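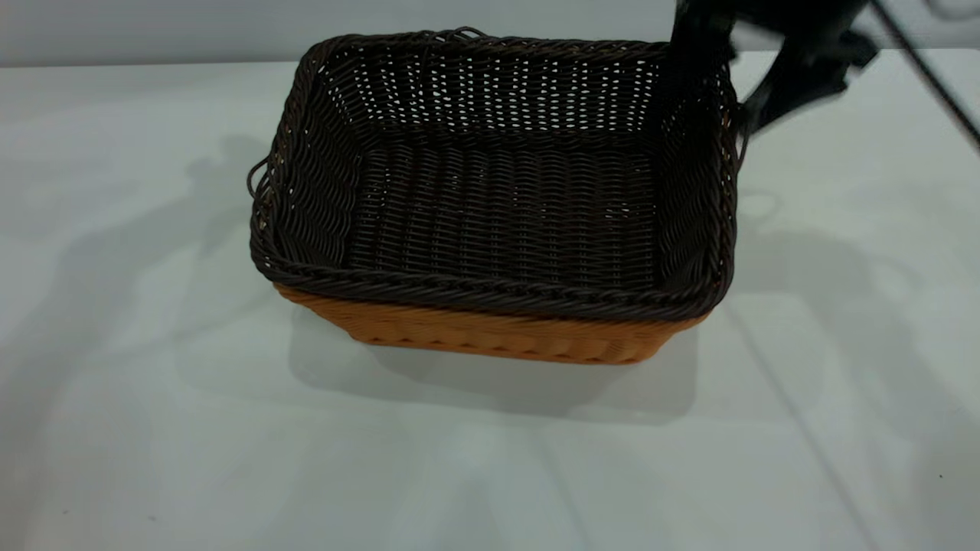

Amerley: Oh I love a two-color one! I have the same kind of basket for bread and I will defend plastic wicker to anybody. You can rinse it in the sink, you can't do that with willow.

pavov_porch
Thanks Amerley! So, the basket. Dark brown inside, tan band on the outside, nice fat twisted rim. I want it on the kitchen table for good and I'm trying to decide what lives in it. Right now the mail, the napkins and the dog's leash all fight for the same corner and I'd love to give one of them a real home.

Second question is the loose ends at the back left corner. A few strands stick up over the rim. Trim or tuck?

174threads
Tuck! Always tuck. If you snip them flush there's nothing left to hold the end in place and the wrap can start to back out. Get a blunt yarn needle or a skinny crochet hook, open a gap in the braid, and feed each end down and under. I've done this on a whole pile of thrift store baskets and it is so satisfying.

Resora
Going to disagree with 174threads, sorry. That works great on reed you can soak. Plastic strand has a memory and it pops right back up, usually the day you have company. I trim mine at a slant on the inside of the rim and put a tiny dot of clear glue on it. Mine has been fine since January.

174threads
It pops back if you only go under one strand. Go under three or four and it stays. And if warm water softens it up a bit, even better - just don't use a hair dryer, I've made that mistake and ended up with a shiny flat patch.

Resora
OK, three or four I haven't tried. I still think glue is easier for a beginner.

Ona Priedītis
Napkins, napkins, napkins. Mail in a basket turns into a pile and you never see the bottom again. I did the mail thing for years in Pemovside and once pulled out a $60 gift card that had expired. Cloth napkins rolled up on their sides look so pretty against a dark weave, especially anything yellow or cream.

chamoun_kitchen
Seconding napkins, but please put a liner in if it's going to be bread or crackers. Crumbs go straight through the gaps and then you're wiping the table anyway. I cut up an old tea towel, hemmed it badly, and it looks adorable.

Amerley Adjei
I don't use a liner at all! I like shaking the crumbs out over the sink. A liner is one more thing to wash.

chamoun_kitchen
Ha, fair, but some of us have toddlers. There's a lot more than crumbs in ours.

Ona Priedītis
Is that a loop on the left end? You could hang the leash from it and have two jobs done with one basket.

pavov_porch
Yes, there's a loop there, and I hadn't thought of that at all! Not sure I want the leash that close to the napkins though, our dog likes ponds.

Resora
Please keep pond leash off the table.

Ona Priedītis
OK, withdrawn!

pavov_porch
Decided on napkins. I have 12 cloth ones stuffed in a drawer and they deserve better. I'm going to try the tuck first with a crochet hook, under three or four strands like 174threads says, and if it springs up I'll come back for the glue. What kind do you use, Resora?

Resora
Any clear one that says it's OK for plastic. Put it on with a toothpick, and go light.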